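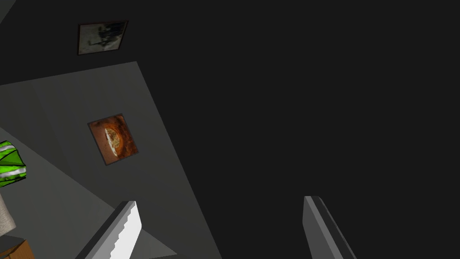
Dark Paint and Grey Walls: Your Questions

Updated August. Same questions keep coming in at the counter and by email so have put them on one page. If yours isn't on it, ring the Purkside shop, mornings best.

Do dark colours make a room look smaller?

Sometimes. Depends on the light more than the size. A small north-facing room never looks big in white either, just a bit sad. Paint it dark, put two lamps in, much nicer to sit in. Big sunny room, dark on all four walls, can feel heavy at midday. Get a tester and live with it for a few days.

Which grey should I get?

No idea until you tell us which way the window faces. North light turns most greys blue. Evening sun turns them pinkish or a bit brown. The one we sell most of is Neller 162, a plain mid grey without much blue in it. Safe choice. People who say they want "just grey" nearly always go home with that.

Neller 11 is the very dark one. Nearly black once it's up, looks softer in the tin. Ask for it by number, the names on the chart change every year and we lose track as well.

How many coats?

Mid greys, two. Very dark colours, three. Yes even if the tin says two. The second coat always looks done at night and then you see it in the morning.

Going from dark back to pale, that's primer plus two, sometimes primer plus three. Red is the worst, always has been.

Do I need a tinted primer?

For the dark ones, yes please. We tint it at the shop, no charge if you're buying the top coat from us. A white primer under near-black shows through at every knock and scrape. Ask for mid grey primer, not black. Black on black you can't see where you've been.

Why does my wall look patchy?

Usually one of these:

Paint went on too thin, or roller was stretched too far before reloading.
Filler wasn't primed. Bare filler drinks the paint and dries flat.
Went back over a bit that was half dry.
Two tins, slightly different batches, not mixed together first.
Cut in the edges one day, rolled the next, edges now look like a picture frame.

Fix for nearly all of them is another full coat, corner to corner, no stopping for lunch. Touching up patches on a dark matt wall does not work. You will see every one.

Same colour on two walls but they look like different greys. Wrong tin?

Almost never. Walls at an angle to each other catch differnt amounts of light, so one looks a shade lighter. Old houses are worse, chimney breasts and odd little turns in the plaster and so on. If it really bothers you put a bit of card painted in the same colour flat against each wall in turn. The card will shift as well. If the card matches the wall in both places the tin was fine.

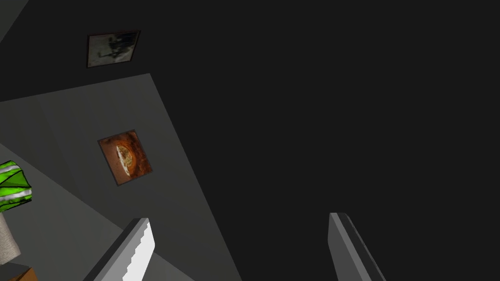
One customer wrote in to say the card trick settled an argument in her house that had run since the spring, but that she repainted the darker wall a shade lighter anyway and was much happier for it. Fair enough. We can mix a colour at three quarters strength for exactly that. Bring the old lid in.

Can I paint the ceiling dark too?

Yes. Same colour as the walls if the room is small, so the corners sort of go away. Do it in dead flat matt, anything with a sheen shows every lump. Do the ceiling first. Wear a hat.

Dark ceiling with pale walls is harder to get right. Brings it down a lot. Fine in a tall hallway, we'd think twice in a loft.

How do I get a clean line between a dark wall and a light one?

1. Paint the light wall first, take it a little way round the corner.
2. Leave it. Overnight at least, longer if it's cold.
3. Tape on the light side. Press the edge down with a damp cloth, not your thumbnail.
4. Run a thin line of the light colour along the tape edge. This fills the gaps under the tape. Let it go touch dry.
5. Now the dark colour over it, two thin passes.
6. Pull the tape slowly while the last pass is still soft, back on itself.

Step 4 is the one everyone skips.

If your corner is wonky, and it will be, don't follow it. Pencil a straight line with a long level and tape to that. The eye belives the paint line, not the plaster.

What about a diagonal?

Popular again. Chalk line, two people, one at each end. Steep ones look better than shallow ones to our eye. Tape as above. 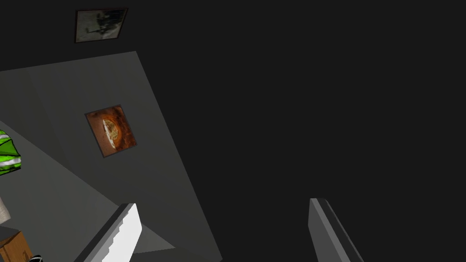
Mid grey next to near-black.

Matt, eggshell or what?

Matt for living rooms and bedrooms. Hides bad plaster. Marks if you breathe on it, in the dark shades anyway. Hallways, kitchens, anywhere with kids or a dog, go for the wipeable matt. Neller do one, costs a bit more. Eggshell on woodwork. We don't like full gloss in dark colours indoors, shows dust within the hour.

How do I clean marks off dark matt?

Soft cloth, barely damp, no scrubbing. Scrubbing polishes it and then you have a shiny patch, which is worse than the mark. Bike handlebars and suitcase scuffs, try a plain white rubber first, very lightly.

Which roller?

Rizzi medium pile for normal plaster, short pile for very smooth. Wash a new one before use or it sheds fluff, and fluff in dark paint is a misery. Don't use the free foam one that comes with the tray. Cutting in brush, the angled Rizzi, whichever width you find comfy.

Filler?

Norkeo ready-mixed for nail holes and small cracks. For anything deeper get the Norkeo powder and do it in layers. Sand, wipe, prime. Then run a torch sideways along the wall before you paint, dark colours show every dip you missed.

How much do I need?

Measure the walls, length times height, knock off doors and windows. Bring us the numbers, we'll work it out with you. Buy it all in one go so it's one batch. Unopened untinted tins can come back, tinted ones can't, sorry.

Do you deliver?

Purkside and the villages either side. Order before noon and it normally goes out next working day. Over 900 pounds is trade, different form, ask at the counter.

Can you match a colour from a photo on my phone?

No. Bring something in. A chip of paint the size of a stamp is plenty, or a cushion, or a book cover. Someone brought a plant pot in last week and that came out very well.

Do you still do the small tester pots?

Yes, all Neller shades including 11 and 162. Paint them on lining paper, not straight on the wall, and move it round the room. Back shelf on the left, next to the dust sheets.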